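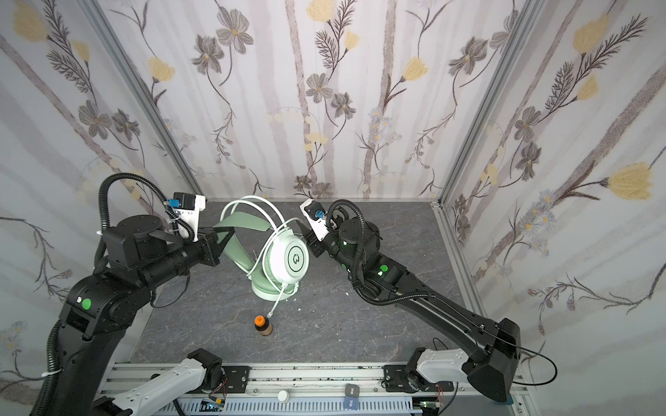
图1:双臂工位,薄荷绿头戴式耳机与橙色瓶盖小瓶。

Grudus 双臂夹爪对比数据集 说明文件
版本日期:2022年9月7日
维护者:Citlali Xolalpa、Arlo Ostrowski

简介

Grudus 是我们为比较平行夹爪指尖而录的一套双臂遥操作数据。起因很简单:Arlo 手里有两种指尖,一种是 Gorham 的窄指,一种是 Flestley 的宽指,两边都有人说好用,我们就想拿同一批难缠的物体把它们认真比一遍。录完之后觉得这批数据比当初的争论有意思多了,干脆整理出来给大家用!

全套共 600 条轨迹,覆盖 12 种物体,控制器用了 2 种:Reisinger 的位置控制器,以及我们自己改的阻抗控制版本。每条轨迹都注明了指尖型号和控制器,可以随意组合着筛选。

为什么选耳机

耳机是我们最喜欢的一类物体。头梁是弯的,耳罩是软的,外壳又很滑,再拖着一根会到处跑的白线,几乎把夹爪的弱点全考了一遍。窄指容易伸进头梁下方,对位很舒服,可是夹力稍大,软垫就会跟着变形;宽指贴合得更稳,但接近时要多留余量,不然指背会先碰到耳罩。两种指尖各有拥护者,Citlali 至今坚持窄指,我(Arlo)站宽指这边。
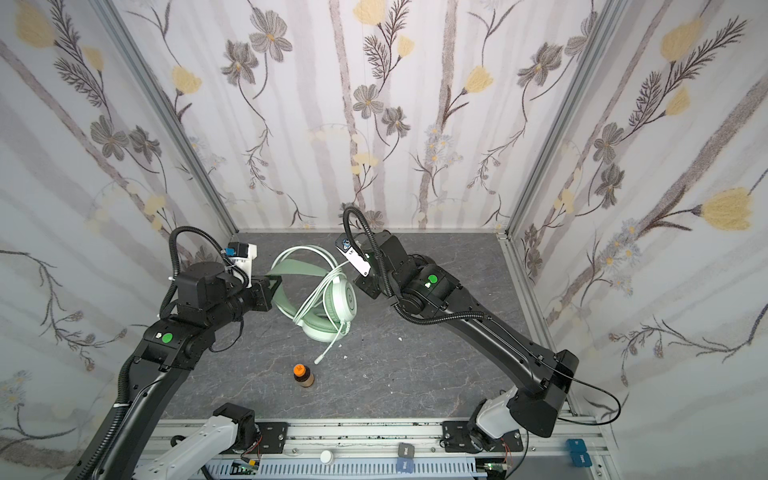
耳机的初始姿态分直立和侧放两组,难度差别相当大。直立时可以从头梁上方直接下手;侧放时头梁贴着地面,指尖得压得很低,位置控制器在这一步特别容易报过载,阻抗控制就从容得多。如果只想先看一小部分数据,强烈建议从侧放组看起,差异一目了然。

线缆的走向没有固定,每次开始前随手一放。这会让复现变难,我们讨论过要不要用胶带固定,最后还是保留了随机性,毕竟真正用起来线就是这么乱的。

相机

每条手臂的腕部各有一路相机,另有一路固定视角看整个工位。腕部相机在接近阶段非常有用,指尖和物体的间隙看得很清楚;到了抬起阶段,物体往往把视野挡掉大半,这时要靠固定视角。三路画面按同一时钟对齐,丢帧的位置在索引里有标记。

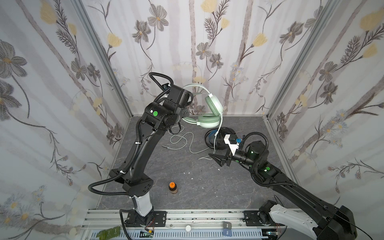 单臂抬起的片段单独归在 lift 目录下。耳机离地以后重心偏向一侧,会绕着夹持点转动,线也跟着被拖走,这段的关节力矩曲线非常好看,值得单独画出来!做力矩估计或者滑移检测的朋友可以直接拿这个目录开始。

目录结构

episodes/ 每条轨迹一个文件夹,含关节角、力矩、夹爪开度和视频
lift/ 单臂抬起片段
calib/ 相机内外参与手眼标定结果
index.csv 物体、初始姿态、指尖、控制器、操作员、是否成功

已知问题

有 8 条轨迹的夹爪开度零点偏了,索引中标为 offset,使用前请自行减去 calib 里给出的偏置。
宽指数据是后录的,操作员那时已经熟练不少,直接比较成功率会偏向宽指,请结合录制顺序一起看。
地面的细纹会干扰部分深度估计方法,我们试过的立体匹配在暗处空洞较多。
小瓶只作为旁置物体出现时,没有标注它的位姿。

使用与反馈

数据可用于研究和教学,转发时请保留本说明。如果你换了别的指尖在类似物体上做了对比,请一定告诉我们,我们很想把结果并进下一版。发现标注错误请在仓库里提 issue,写明轨迹编号和时间点即可。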